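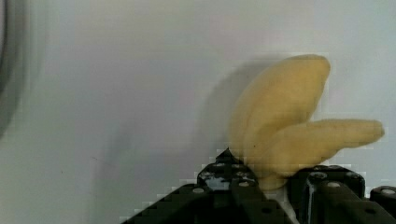 Department of Nutrition and Food Studies, Hurnent College

Week 6 handout: Serving sizes and food labels

Read this before the October lab. Bring it with you, along with one empty package from home that still has its label.

Portion and serving

A serving is the amount a label uses for its numbers. A portion is the amount a person puts on the plate. The two are often different, and most mistakes in food diaries come from mixing them up. If a box of cereal lists a 45 gram serving and you pour twice that, every number on the panel has to be doubled – sugar and salt included.

Fruit is harder because it usually comes without a label. For whole fruit, weigh the part that is eaten and leave out peel, pits and stems. Write "edible weight" in the diary so that the reader knows which figure you used.

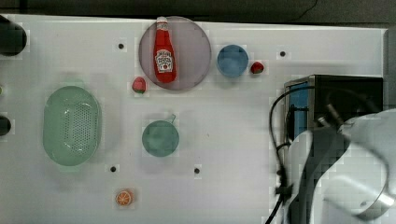

Photo: Hurnent College, Food Studies

Sauces and dressings

People forget these more than any other food. In the Pledeck diary exercise last term, many of you wrote down the fries and left out what went on them. A serving of ketchup is small, commonly one tablespoon, and few people measure it. Ask how many spoonfuls were used, and show a real tablespoon when you ask.

Reading the panel

Start with the serving size, then the number of servings in the package. Look at the calories after that. Percent Daily Value tells you how one serving fits into a full day of eating. As a rule of thumb, 5 percent or less is low and 20 percent or more is high.

The ingredient list runs from most to least by weight. Sugar can appear under several names, so read to the end.

For the lab

Work in pairs. Each pair will fill in the Ifans worksheet for up to six foods, first by eye and then on the scale. Record both figures, even when the guess is far off. Keep the scale in grams.

Reading: chapter 2 of the course pack, the section on household measures. The worksheet is due at the start of the next class.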